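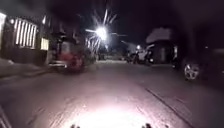 A residential street in Urnley after dark, with a long crack running down the right side of the road.

Urnley residents' group asks what a resurfacing budget bought

URNLEY, March – The Baster Street Association today called on road contractor Wotex to publish the inspection records for its resurfacing work in the old part of town, saying the claims made for the job do not match what people walk and drive on every night.

Wotex announced in January that it had "restored" 2,840 yards of residential roadway and that the new surface would need no major attention for years. The association would like to believe it. Its members have asked twice for the test results behind that statement and have received a brochure both times.

"A crack that long is not a cosmetic issue, whatever the brochure says," the association said in a statement. "If there is a good explanation, we would be glad to read it. So far we have been told the road is settling. Roads here seem to settle right after the invoice is paid."

The group is also skeptical of the second phase, a lighting plan drawn up by the design firm Thammasiri. The plan promises "a welcoming evening street" and relies in part on lamps and windows that belong to the houses. Residents point out that a wall lamp by someone's front door is paid for by the household and goes off when the household goes to bed. Counting it as street lighting looks generous – to the plan, at least.

The association is asking for three things before any more money is committed:

Full inspection records for the first phase, including the dates of each visit.

A written repair schedule for open cracks and seams, with Wotex covering the cost.

A night survey of light levels taken after 11 p.m., with private lamps left out.

About 500 households have received a letter setting out these requests. Wotex has said it will respond "in due course." The association notes that it used the same phrase last time.

Copies of the letter are available from the Baster Street Association on request.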